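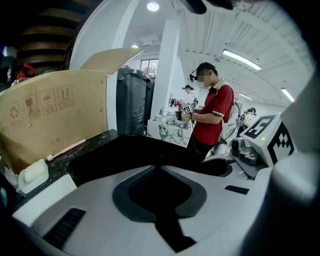
Ticket n° 304 - Poste de préhension manuelle, paire de pinces gauche/droite
Site : Leiva, salle de démonstration
Ouvert le : mercredi 6 juillet 2022
Demandeur : Valentina Lucero
Technicien en charge : Gervasio Carrasco
Priorité : normale
État : résolu, sous surveillance

Objet : perte intermittente du suivi de la pince gauche

Description de l'incident
Le demandeur signale que la position de la pince gauche se fige dans le logiciel Privum pendant les manipulations à deux mains. Le voyant du module reste vert et aucun message d'erreur n'est enregistré côté pince. La pince droite, branchée sur la même alimentation, n'est pas concernée. Le défaut survient le plus souvent lorsque l'opérateur rapproche les deux pinces devant le torse ou qu'il pivote le poignet gauche vers l'intérieur.

Informations complémentaires fournies par le demandeur
Le poste a été réétalonné en mars par M. Gonzalo Echevarría. Les cubes de repérage n'ont pas été remplacés depuis. Un redémarrage complet de l'ensemble rétablit le suivi, puis le défaut réapparaît en moins de 15 minutes.

Suivi technique

Entrée 1 - G. Carrasco
Contrôle visuel des deux pinces. Les grilles de ventilation ne sont pas obstruées. Les faces imprimées des cubes ont été nettoyées au chiffon sec, sans produit. Défaut toujours présent après nettoyage.

Entrée 2 - G. Carrasco
Permutation des câbles d'alimentation entre la gauche et la droite. Le défaut reste attaché à la pince gauche : le câble est donc mis hors de cause. Il est rappelé aux opérateurs que les câbles au sol doivent conserver assez de mou pour ne pas tirer sur la pince lors des déplacements.

Entrée 3 - P. Fahy (assistance Bralluvport)
Demande d'un essai statique. L'opérateur se tient debout, une pince dans chaque main, les mâchoires dirigées vers l'avant, et maintient la position pendant 40 secondes avant d'incliner lentement chaque cube.

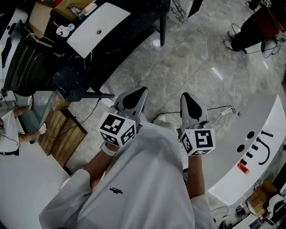
L'essai a été réalisé à deux reprises. La première série n'a révélé aucune perte. Au cours de la seconde, le suivi de la pince gauche s'est interrompu dès que le cube a été incliné vers l'opérateur, puis a repris au retour à la position initiale. Les journaux ont été transmis à M. Fahy.

Entrée 4 - P. Fahy
L'analyse des journaux fait apparaître un décalage entre la géométrie enregistrée du cube gauche et la géométrie mesurée. Un jeu mécanique à la fixation du cube est probable. Resserrage demandé, suivi d'un nouvel étalonnage.

Entrée 5 - G. Carrasco
Jeu confirmé à la base du cube gauche. Vis resserrées, étalonnage repris sur les deux pinces, profil enregistré sous le numéro 8. Aucune perte de suivi relevée pendant l'essai de contrôle.

Consignes jusqu'à la clôture
Ne pas saisir les pinces par le cube. Vérifier la fixation avant chaque prise de poste. Toute nouvelle interruption est à consigner dans le présent ticket - avec l'heure et la main concernée - et non par courriel.

Copie : Vicente Durán, responsable des équipements, Irkance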